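Kametau im Test: Greifdaten sichten, ohne zu verzweifeln

Seit April läuft Kametau 16 bei mir fast täglich, und ich bin richtig angetan! Die Software von Lolstead richtet Kamerabilder und Greiferbahn zeitlich aus und markiert Stellen, an denen die Lageschätzung wackelt. Mehr als 800 Sequenzen sind schon durch - der Import hing genau einmal. Toll ist der Unschärfefilter mit Schwelle von 0 bis 100, bei Strick steht er bei mir auf 21. Schwach: der Export, da klickt man sich dumm.
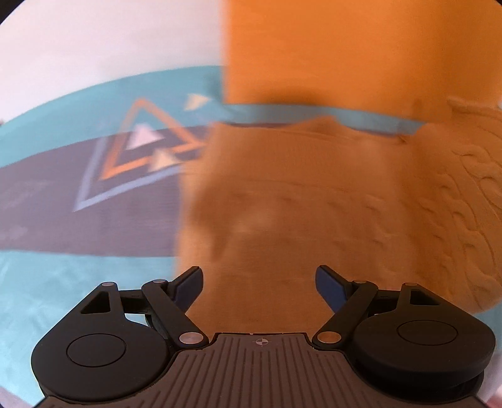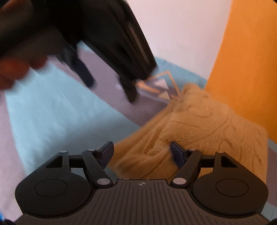

Senfgelber bis oranger Zopfstrick vor dem offenen Greifer, zwei Einzelbilder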